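Home & Table | Features | Kitchen habits

The case for the plain white bin

By Fanni Fodor

My grandmother kept oranges in a drawer. It was the lowest drawer of a big cupboard in the hall, the coldest place of her apartment, and when you opened it the smell came up before you saw any fruit. She put them in rows on newspaper, stem side down, and each evening she turned them a little with two fingers. If one had gone soft she took it out and we ate it the same night, cut around the bad part. I don't remember that she ever threw one away.

I have no such drawer. For many years I had a bowl, like everybody I know. It was deep, blue, heavy, a wedding present, and it stood in the middle of our table like in a painting. In this bowl I have killed more oranges than I want to confess. The top ones were eaten and new ones came on the top, and at the bottom there was always one old fellow who became green and powdery on his underside. I found him by the smell or by the little flies.

Last winter I went to see Macario Zepeda, who runs the fruit side of Dornus, a shop on a steep street with a bakery on one side and a locksmith on the other. The building is from 1870 and the floor goes downhill, so that a dropped lemon will travel to the door by itself. I wanted to ask him about bowls. I expected that he would recommend me a wire one, or a basket with feet.

"A bowl is for showing," he said. "At home you don't need to show. You need to look."

What he uses, in the shop and also in his own kitchen, are low bins of white plastic. They are rectangular, they have rounded corners, and they are the kind of thing you see in the back room of a restaurant. He puts the fruit in a single layer and stops when the bottom is full. If there is more fruit, there is a second bin. The idea is so simple that I was a bit disappointed, after I had come up that street in the rain.

But he made me stand there and look, and I started to understand it. On white you see everything. A wet spot under an orange makes a mark on the bottom, and you notice it from the other side of the room. In my blue bowl a wet spot was only a darker blue. The low sides are also important, because the hand comes in from any direction and takes the fruit from above without pushing the others. And the rounded corners can be wiped with one movement of a cloth. In square corners, Macario told me, there lives a brown syrup which is older than his daughter.
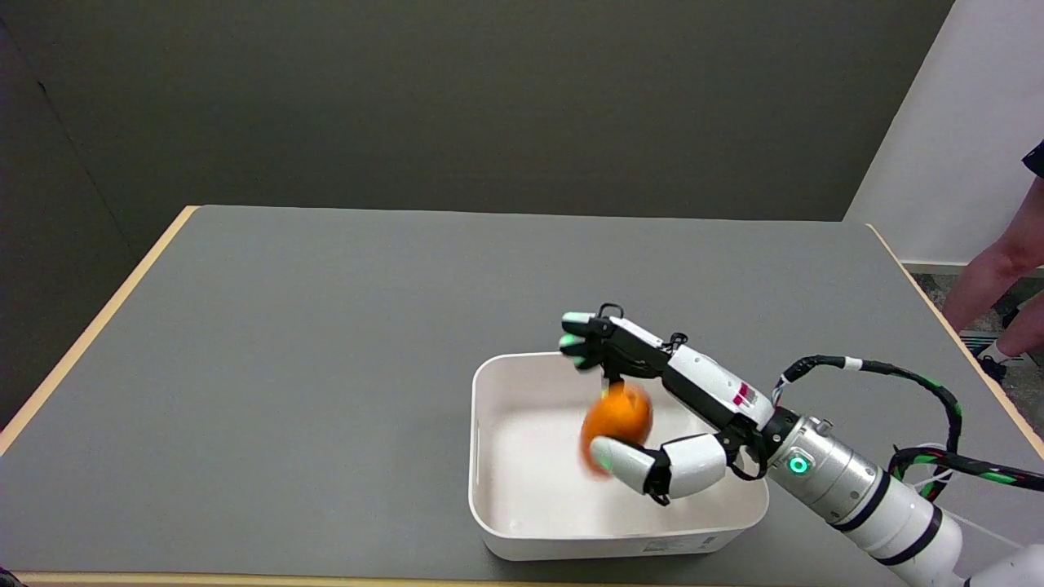
An orange held just over the bottom of a low white bin, on a gray tabletop with a light wood edge.

The manner of putting down matters more than I believed. Most of us drop an orange. We think the peel is armor, and it looks like armor, but the small glands of oil in it break easily, and where they break the mold finds its door. Macario showed me his way. You hold the fruit with the thumb under and the fingers over, you lower it until it touches, and only then you open the hand. No rolling and no letting go from above. It takes one second more for each orange. With a big bag this is perhaps the time of one song on the radio.

I bought my first bin at Robles, the restaurant supplier behind the station, where the prices are written without tax and they look at you strangely if you want only one. I wanted two. Then I had to find a place for them, and here the article could have ended badly, because our kitchen table is small and my husband likes to read the paper on it with both elbows.

We tried the windowsill first. It was too warm from the radiator below, and in two weeks the clementines were like leather. We tried the top of the refrigerator, where I could not see inside without a chair, and so all the advantage of the white bottom was lost. Finally we cleared the side table by the wall, the one which had been for keys and letters and for a lamp that I never liked. The lamp went to the bedroom. The keys have now a hook. I still don't know where to put the letters.

The routine I follow is the following one, more or less as Macario taught it to me and with some changes of my own.

When the oranges come home I do not wash them. I look at each one and I feel it near the stem. The soft ones and the scratched ones go directly beside the juicer. The others go in the bin, not touching if there is space for it. In the mornings, while the coffee is coming, I give every fruit a quarter turn. My grandmother would laugh, because I needed a shop owner to bring me back to her drawer. Once in a week I take all out and wash the bin with warm water and a little dish soap, and I dry it well, also the corners.

Lemons can live with oranges. Apples cannot, or they should not, and bananas I hang up on the other side of the kitchen. Onions are a different story, they want the dark. From May on, when the kitchen becomes warm, I keep only up to 600 grams of citrus outside and the rest moves to the vegetable drawer of the refrigerator, in a cloth bag. It loses something in the perfume, but it lasts.

I asked some friends to try the same for one month. One of them gave up after a few days, she said her kitchen looked like a laboratory. I understand her. A plastic bin is not beautiful, and on a table with a nice wooden rim it can look a little bit like somebody has forgotten to clear up. She uses now a flat ceramic dish from Prostach, very pale, nearly white, with an edge just high enough so nothing rolls out. It does the same work and costs a lot more. If you want to go this way, choose the palest color that they have, and do not let them convince you to take the deep one.

The blue bowl I did not throw out. It holds the napkins, and on birthdays I fill it with oranges again for one evening, high like a mountain, and afterwards I take them out one after the other and put them back in the bin.

Filed under: Kitchen habits, Fruit & vegetables, Storing food

Contact the editors | © Home & Table, all rights reserved | Back to top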